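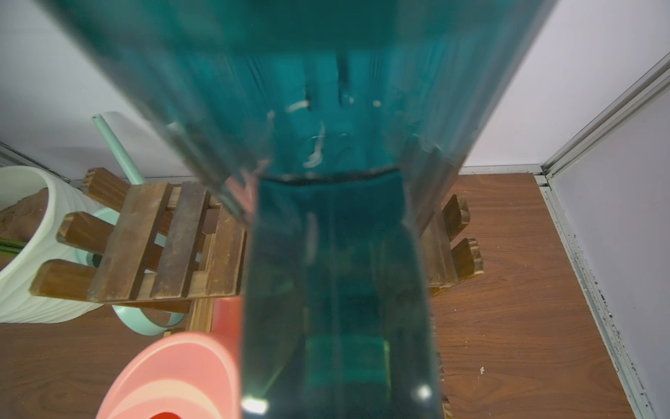 Teal plastic, close up. I love how see-through it gets at the narrow end.

The Watering Can Corner

So I went on and on about the watering cans in October, and I am still not done talking about them. This page is mostly cans, one plant, one little slatted rack and a scoop that has never really had a home. If you came for tomatoes, those are on the other page (and they are looking sad, so maybe skip them).

A bit of background first. I started buying small plastic watering cans when I moved into the apartment over Bollon, because the kitchen faucet there was so low that nothing bigger would fit under it. I meant to buy one. Then I found a yellow one, and after that it was pretty much over for me! My friends know now that if they see a small can in a good color they should just text me a photo and a price. I have paid 3 dollars for most of them and I am not going to say what I paid for the teal one.

The teal is my favorite, by a lot. It's a deep blue-green, and it changes depending on how much plastic you're looking through, so the same can goes from nearly solid to something more like colored glass. It does show every little mark, I'll give you that. I used to fuss over the marks with a soft cloth and baking soda, and I have let that go. A little vinegar and warm water once in a while, a good rinse, upside down on a towel to dry, done.

Now the big question I get is where to keep them all. I tried a shelf (too high, I kept splashing my own sleeves), then a plastic tub from Pamport (ugly, and the spouts stuck out in every direction), then hooks. The hooks lasted 11 days. What I like now is a small slatted rack down low, with the plant off to one side and the cans wherever they fit. Things can go on top, things can go underneath, and if a can drips a bit the water goes between the slats and doesn't sit there making a ring.
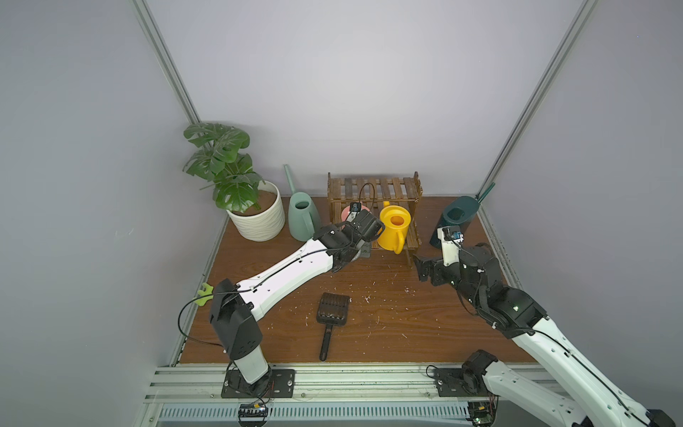 I go back and forth on what belongs underneath. Pink and yellow look so cheerful next to that dark wood, like candy in a drawer, but a can with a long spout is a pain to get in and out of a low space. So the long-spouted ones stay out on their own, and the shorter ones get the rack. That's the whole system. Sylvie Nguyen, who lives downstairs and has a lot more plants than I do, told me I should just line them up by size, and I tried it for an evening and it made me itchy. I like them a little scattered.

The plant looks like a monstera to me, with those big split leaves, and it's in a ribbed white pot, which I think is the right choice with this many colors going on. I had a patterned pot for mine for a while, a busy blue thing from Skitix, and between that and the cans my poor corner looked like a yard sale. White calms everything down. If you only change one thing in your own plant spot, try the pot.

For watering, I use the sage green kind with the long skinny spout. You can slide the tip right in under the leaves and get to the soil without drenching everything on the way. Mine holds enough for one good drink for a plant this size. The mug-shaped ones are more of a top-up can, for herbs on the windowsill and that kind of thing, and kids love them too (my niece has asked for the pink one at least twice).

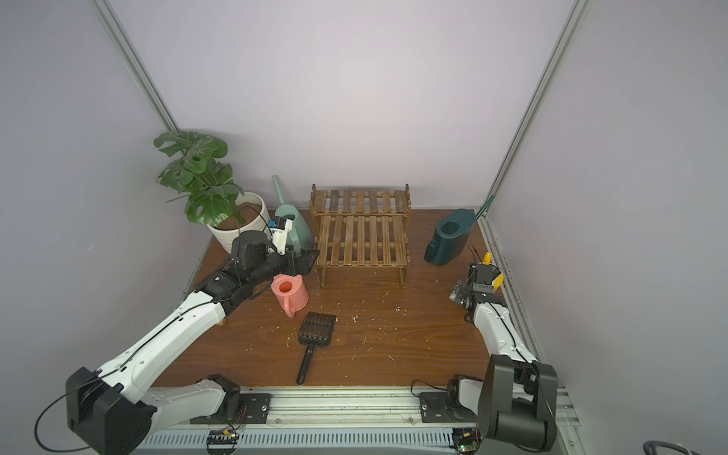
Pink out front with the black slotted scoop, teal over by the corner, sage next to the pot.

About that scoop! It's the kind you'd see with a litter box, and I will defend it forever. I use mine for sifting potting mix. You drag it through the bag and the chunks of bark stay on top while the fine stuff falls through, and then the fine stuff goes to seedlings and the chunks go to anything that wants to drain fast. The long handle means you can get to the bottom of the bag without wearing half of it. I did buy a proper soil sieve once, from the Murakami catalog, item 2617 if you want to look it up and be disappointed along with me. It bent the first time it met a wet clump.

The handle is also good for poking a hole for a bulb, but don't tell the people who sell bulb planters.

Let me get to the rack, because it gets more questions than anything else. People want to know if they should sand it down and refinish it. Wood like this picks up scratches fast, the edges go pale where the finish wears away, and corners get knocked. I'm on the side of leaving it alone. I did refinish one, years ago, two coats of stain and a lot of newspaper on the floor, and it came out so shiny and even that I stopped liking it and gave it away.

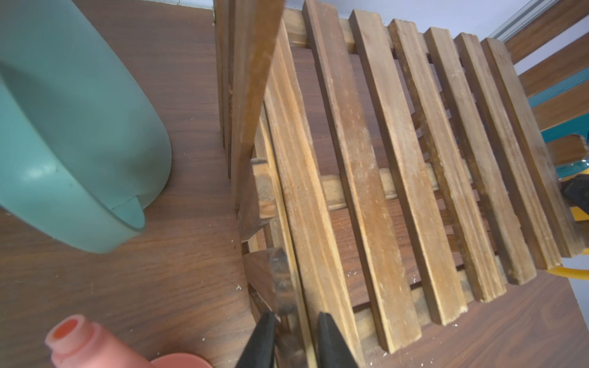

If yours has rough bits on the corners, go over those with fine sandpaper so they don't snag your sleeve, and wipe it down with a barely damp rag. Between the slats I use an old paintbrush, a cheap one with stiff bristles. Dirt loves to settle on the crosspieces underneath, and you won't get at it with a cloth. Check the legs as well if you keep it on a wood surface. I stuck felt dots on mine and it slides around much more nicely when I sweep.

I have over 358 photos of this stuff on my laptop, which is a ridiculous thing to type out, so there will be more. Next up I want to do spouts, long against short, and maybe a page just for handles if I can get decent light in the afternoon. And if anybody has spotted a small can in a proper orange, not red and not peach, send me a note through the guestbook!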